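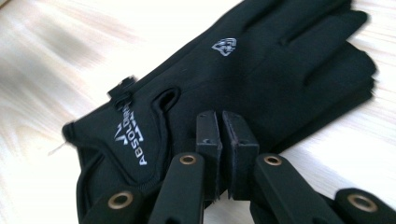

1/ Build log, shared workshop in Hiltden, 15 May 2024. The gripper and I are on speaking terms again. It has been a long winter.

2/ For anyone new: I'm making a pair of hand-held grippers and a wearable camera rig so I can show a small arm at home how to tidy up after me. The arm is named Atia. Atia has so far tidied up nothing.

3/ Soft black fabric is the current syllabus. Rigid stuff was easy. Blocks, cups, a stapler, all fine. Give it anything that folds and the pads close on a crease and come up proud of themselves, holding air.

4/ Pad notes, since three of you asked. Bare plastic slides. Rubber grabs so hard it won't let go. Felt is the compromise, glued on by hand and trimmed by a person who should not own scissors.

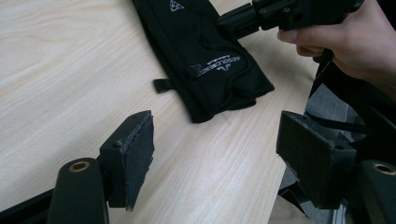 5/ So the edges fray. I've decided I can live with fraying. What I can't live with is the glue, which takes up to 20 minutes to set and picks that time to migrate into the nearest screw hole.

6/ Ignacio Ferreira, who has the bench by the door, thinks I should print the pads in one piece with ridges. Ignacio also thinks I should have bought the whole thing ready-made. He's probably right both times and I'm not telling him.

7/ Linkage is version four. Brass rings at the pivots this time – version three wore its holes into ovals by January and had the grip strength of a polite handshake.

8/ Now the wearable half. Two cameras, one on each side, a padded bit in the middle, and cables that want to be somewhere else. 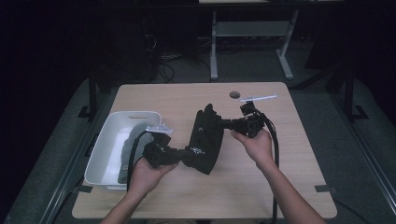 Both cameras on their arms, cables doing as they please.

9/ The padding is the best part of the whole project and I didn't make it. Draw your own conclusions.

10/ Cable plan: clip them to the pad, run them down the back, stop catching them on door handles. I've written "stop catching them on door handles" in the notebook twice now.

11/ Count for the week: 100 grabs logged. I haven't sorted the good ones from the bad ones yet, mostly for morale.

12/ Next up is a stiffer spring and a shorter left cable. If anyone in Hiltden has a spare crimper that crimps, I'm at the bench with felt on it.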